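**Arrumação da sala de trabalho - lista de objetos e cadeados**

A Torer informa os utilizadores da sala de trabalho do edifício Tulleck de que está em curso a revisão dos objetos e materiais ali guardados. A tarefa é coordenada por Funmilayo Haruna, a quem devem ser dirigidas todas as comunicações sobre peças em falta, peças sem dono conhecido ou pedidos de conservação.

A revisão incide, nesta fase, sobre a mesa grande junto à janela. Ao longo do tempo, o lado mais afastado do tampo passou a acolher tanto artigos de laboratório como utensílios domésticos, muitos deles sem registo na lista de inventário, que conta atualmente 799 entradas. Os artigos miúdos, entre os quais marcadores e frascos pequenos, devem permanecer reunidos em sacos de plástico transparente, de modo que o conteúdo possa ser conferido sem os abrir. 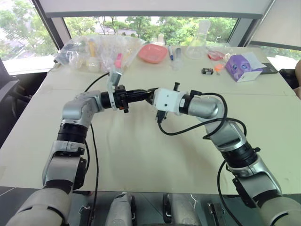
*A mesa grande, com os artigos dispostos junto à janela.*

Solicita-se que o centro do tampo seja deixado livre no final de cada utilização. As taças e os recipientes abertos regressam ao lado da janela, e o material pertencente a outras salas deve ser devolvido pelos próprios requisitantes. Os objetos que, após a revisão, continuem sem identificação serão transferidos para o armazém Igwe, onde poderão ser reclamados durante 14 dias.

Merecem atenção particular os cadeados. A lista anterior mencionava-os apenas como "cadeado, latão", o que dificulta a correspondência com as chaves guardadas na secretaria. Cada registo passará a indicar a inscrição gravada no corpo da peça, o material e o estado da superfície. Serve de modelo o cadeado de latão com a gravação "XY-LOCK", de corpo retangular, bastante gasto e com manchas escuras, e arco de aço. O desgaste não constitui, por si só, motivo de abate - uma peça só será retirada da lista depois de experimentada com a respetiva chave.

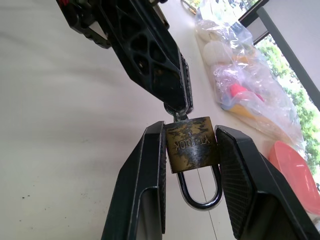
## Entrega de chaves e prazos

Quem tenha em seu poder chaves de cadeados da sala deve entregá-las na secretaria, em envelope fechado, com a indicação do nome e da inscrição do cadeado correspondente. Quando existam 2 chaves para a mesma peça, ambas devem ser entregues; uma delas será depois restituída ao utilizador habitual.

O prazo de entrega termina a 8 de setembro de 2021. A lista revista ficará disponível para consulta na secretaria e voltará a ser verificada em janeiro, em conjunto com a da sala Lundier.

Os pedidos de conservação de objetos sem registo devem ser apresentados por escrito, dentro do mesmo prazo, com uma breve justificação e o nome do responsável pela peça.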